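Home | Guides | Kitchen | Downloads | Support

Print this page | E-mail this page

Skudora Utensil Stand: Owner's Guide
Section 4. Setting Up and Hanging Tools

The leaflet in the box promises "a perfect fit for every kitchen tool." Treat that as advertising. Plenty of handles have holes too small for the hooks, and no stand cures a heavy ladle hung on one side.

1. Pick a flat surface. Wipe it and let it dry. The leaflet says any surface will do, but I would keep the stand off soft mats and folded towels. 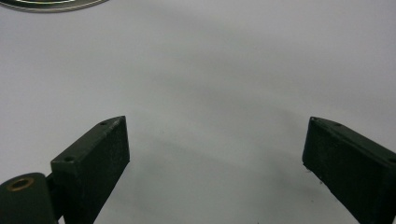
2. Screw the pole into the base by hand. If it binds in the first turn, back it out and start again. Forcing it strips the thread, and the warranty won't cover that, whatever the sales page hints.

3. Hang the lightest tool first, then one of similar weight across from it.

NOTE: The box claims the stand takes 4 pounds. Ours leaned well before that. Stay under half.

4. Give each handle a gentle tug sideways. A tool that swings into the pole needs a different hook.

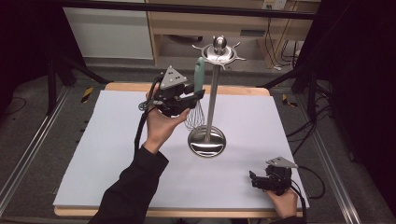 Fig. 22. Whisk on the stand, handle up, wire loops down.

5. Retighten the pole after the first week. "Never needs adjusting" is another line I'd ignore.

CAUTION: Do not hang knives. Do not move the stand with tools on it.

NOTE: The Flurnuto hook set, part 581, is sold as an upgrade. I could find no difference apart from the price.

Revised Jan 22, 2019, Prakash Kotian

Print this page | E-mail this page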